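We use cookies to remember your reading preferences. By continuing you accept this. Accept | Settings

What I learned from planning money for one gripper

Last updated: May

I am writing this on Saturday morning, with coffee, after I finally sent the equipment plan to my boss. Several readers asked me how a small workshop decides what to buy first, so I will try to explain how it went with us at Brekance.

Our first list had 30 lines. I was proud of it, but it was a wish list and I had mixed the things we need this year with things I only saw in a catalog. My boss returned it with one question: which of them must be there on the first day? After two evenings I had four lines left. The arm, the gripper, the wrist camera and the spare parts.

For the gripper we compared Zonden and Flirine. The Flirine was cheaper to buy, but its fingers are sold only as a full set, so one broken finger means paying for everything again. Zonden sells each finger alone. I put both into a table for two years of use and the difference became very small, and this surprised me.

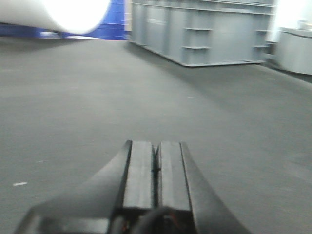 Wrist camera view, fingers almost closed and nothing between them.

The view from the wrist also changed my budget. The gripper takes a good part of the picture, and when the arm moves quickly the far things become blurred. I had planned for the cheapest camera. Now I keep a separate amount for a better one, and I will ask Geagea for a second offer before summer.

The small things I forgot completely in the first version. Cables, screws, a bracket and the delivery came to some 321 dollars together. It is not a terrible number, but it had no line in my plan, and I had to write an uncomfortable email about it.

If you are preparing such a plan, please ask every seller for the price of the parts that wear out, and ask in writing. I am still waiting for one answer about the finger pads.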